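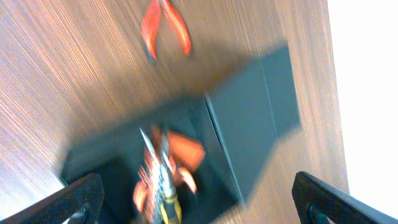 Chapter 2
Learning to Grasp from Wrist-Mounted Views

A policy is a rule that maps what a robot senses to what it does next. In this chapter the input is one wrist view and the state of the gripper, and the output is a small change in hand position. No model of the tool or the table is supplied.

The main case is the Stendley tool-sorting study (Krishnan and Kusuma). The authors trained one policy on 1698 human-guided grasps and tested it on 1000 new layouts. Of the failed trials, 238 began with two tools overlapping in a tray. Removing blurred views from the training set made the policy worse during fast approach moves.

Section 2.1 defines the input and output spaces. Section 2.2 derives the training loss. Readers who know behavior cloning may start at Section 2.3.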